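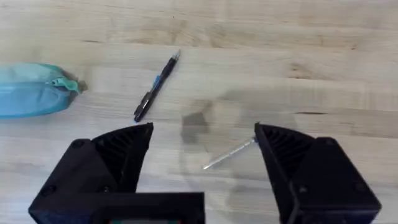

Ticket 3082
Subject: Raised seam and pale patches on worktable top
Site: Somogyi, second floor workroom
Opened by: Hajnalka Rácz
Assigned to: Kinga Antal
Priority: Normal
Status: Monitoring

6th February, 09:10, H. Rácz
Light-colored wood top, plank pattern, oiled in August. A ridge can be felt along one of the seams toward the back. Paper catches on it. There are also pale patches near the front left corner that do not wipe off with a damp cloth. The second table, same delivery, does not have either problem.

09:45, K. Antal
Please confirm what the top has been cleaned with since August. Also check whether the screws under the top are tight or have some play. Do not sand yet.

10:20, H. Rácz
Cleaned with Mendow spray, undiluted, most evenings. Screws are all tight. The 3 along the back rail would not move by hand at all.

10:35, K. Antal
Two separate faults, probably.

Patches: Mendow is a degreaser and strips oil when used undiluted. Stop using it on this top. Plain water and a wrung-out cloth until further notice.

Ridge: the top has to be able to move across the grain. Back off each rail screw a half turn. Check that the washers sit in the middle of the slots. Room humidity reading, please.

11:50, H. Rácz
Screws backed off. Washers on the back rail were hard against the end of the slot, now centered. Humidity 40 percent.

13:15, K. Antal
Humidity is fine. Leave the top unloaded overnight, then run a straightedge across the seam and report the gap with feeler gauges.

Next day, 08:30, H. Rácz
Ridge still there but lower. Straightedge rocks slightly. Thinnest gauge goes under, the next one does not.

08:55, K. Antal
Acceptable. Hand sand the front left corner only, with the grain, then one thin coat of Triven oil. Wipe off the excess after 9 minutes. Leave the seam alone. Recheck in two weeks and attach the gauge reading here.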